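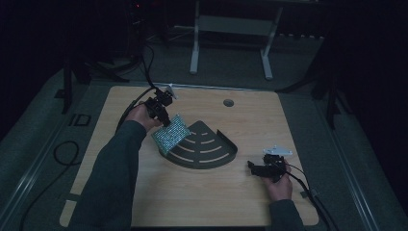

Cheap birch table, what finish would you put on it?

pomum_jam wrote:
Right, hive mind, I need talking down. I've bought a square table for the craft room, pale birchy looking top, completely bare as far as I can tell, and I've got myself in a right tizz over what to put on it. It's going to get glue, paint, tea, more tea, and my niece's glitter. I did our last one with Danish oil and it went sort of orange, and I don't want orange again! I like it pale. Do I varnish it, wax it, or leave it alone and cry?

Donnelly296 wrote:
Water-based varnish, matt, done. It stays clear and you can wipe glue off it. Two thin coats, light sand between, don't go mad with the brush. Mine's had four years of kids on it and looks fine apart from where my brother put an iron down.

bavov wrote:
Going to disagree with Donnelly there. Matt varnish on a work table looks lovely for six months and then you get shiny patches wherever your arms rest. I used hardwax oil with a bit of white in it on ours and it kept the colour really well. When it gets scruffy you rub a bit more in. With varnish you're sanding the whole lot back.

Donnelly296 wrote:
Shiny patches are from scrubbing it, not from arms. And white oil costs a fortune for a table she's going to cover in PVA.

bavov wrote:
I don't scrub it, I've got a damp cloth like everybody else. A small tin did our table with loads left over (it's still in the shed).

pomum_jam wrote:
Ooh I've started something. Bavov, did yours go yellow at all? The orange thing has scarred me. Also the room's carpeted, grey, so whatever I use I'd rather not be slopping it everywhere. Carrying the table out to the garage is possible but I'd need my other half and he's got a bad back till April at least.

bavov wrote:
No yellowing that I can see, and it's by a south window. Get the one that says "raw" or "natural white" and do a test patch underneath first. It does pong for a couple of days, so window open.

Isla Nepia wrote:
Can I stick up for leaving it bare? I sew and make cards on mine and never put a thing on it. I keep a big cutting mat out and a cheap wipe-clean cloth for the messy stuff. Yes there's a ring from a mug and a blue blob of something, but it's a craft table. I like the blob.

Plusix wrote:
Isla I love you but I've seen what beetroot does to bare birch and I can't go along with it. Dyeing yarn, my own fault. Went straight in and sanding only made a dip with a pink middle.

Isla Nepia wrote:
Well I don't do beetroot on it!

Donnelly296 wrote:
Plusix has just made the case for varnish.

Plusix wrote:
I did varnish it after, to be fair. Satin though. Matt showed every greasy fingerprint in the test patch and I couldn't be doing with it. Dust sheet over the carpet, tape the edges of the sheet down, and use a little foam roller instead of a brush. Hardly any drips.

pomum_jam wrote:
Foam roller is a good shout, thank you. How long before I can put things on it? I've got a half-finished quilt and two boxes of card stock living on the bed at the moment.

Plusix wrote:
Tin said four hours between coats, but I left mine a good week before anything heavy. I put a lamp on it after two days and it left a mark.

bavov wrote:
Same with oil, give it a week. And lay the used rags out flat outside to dry before you bin them, they can catch fire if you leave them scrunched up.

pomum_jam wrote:
Crikey, didn't know that about the rags. OK, plan is a test patch of each on the underside, white oil one end and satin varnish the other, and I'll report back. Donnelly you'll have to put up with satin.

Donnelly296 wrote:
I'll live. Sand it first!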